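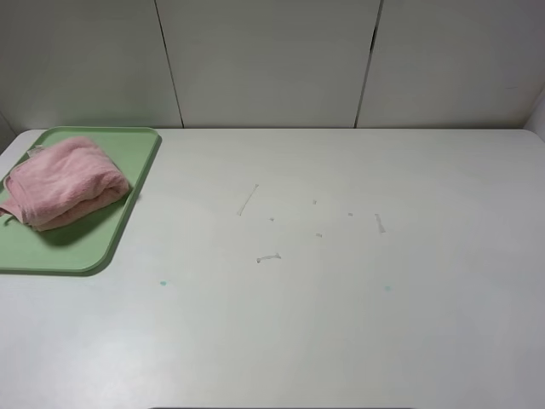
**Skorcombe Teleoperation Team – Press Office**

## Towel folding, taught the slow way

Skorcombe has spent the winter teaching a robot to fold a towel. Operators have recorded 133 demonstrations by remote control, all with pink terry towels and a green tray. The target is 1000.

"My mother taught me in one afternoon," said team lead Angharad Pumphrey. "She did not need a joystick."

Six operators take turns at the controls – the quickest, Eifion Prydderch, is banned from hurrying, as the robot would copy that too. Marks on the white tabletop are left where they are, on the grounds that kitchens have them.

The recordings go to Menesell for training in December. Bath sheets come next. Fitted sheets are not planned.

Press contact: Nerys Lewis, Skorcombe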